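Plustley Robotics Club: Questions We Keep Getting

Is this a class or a club?
A club. There are no grades and no credit. The school lists it under enrichment, a word I try not to use. We meet at 3 in the computer room and finish when people stop being useful.

Do students build a robot?
Not in the first term. They write navigation code and run it in a simulator. If your kid signed up expecting a soldering iron, please have that talk at home before the first meeting.

Isn't simulation just a video game?
Partly, yes. I was against it when Zawadi Lukumay brought it in, and I still think it flatters bad code. Wheels grip when they shouldn't. Sensors give clean numbers. What it does well is let a student fail 100 times in an afternoon without anyone paying for a new gearbox. I'll give it that much.

What do they work on?
The task is called Wevum. The program has to get a small rover across a backyard, from the patio to the house, by way of the stepping stones. Each team gets the same yard and writes its own path planner. 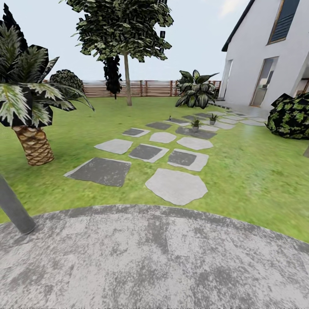

The Wevum yard, with the stepping stones leading from the patio toward the house.

Why a garden and not a maze?
Mazes have straight walls, and students learn to hug them. The slabs in the yard are a mix of dark squares and light, uneven flagstones, and a couple of potted plants sit on the far ones. A planner that only knows "drive forward until something gets in the way" does poorly there. Whether a planner that does well there would manage a real lawn is a separate question, and I have my doubts.

Does my child need to know how to code?
No, but they need to be willing to read error messages. We use Python.

Is there a competition?
The Vass Cup, in June. Teams of up to 8. The rules say the winning code will "transfer to physical hardware." I have asked for evidence of that and am still waiting. Enter for the practice.

What does it cost?
Nothing to families. Itside gave us a grant of 2000 dollars, most of which went to used laptops. They asked for a logo on our page and we said no.

Can students use AI to write their code?
They can try. Every team has to explain its planner out loud to Zawadi, line by line if she asks, and she asks.

Will this help with college applications?
I don't know. Be careful with anyone who tells you they do.

Can we run the simulator at home?
Yes, if the computer has a decent graphics card. On older machines the yard loads slowly and the rover stutters. Ask at a meeting for the install file.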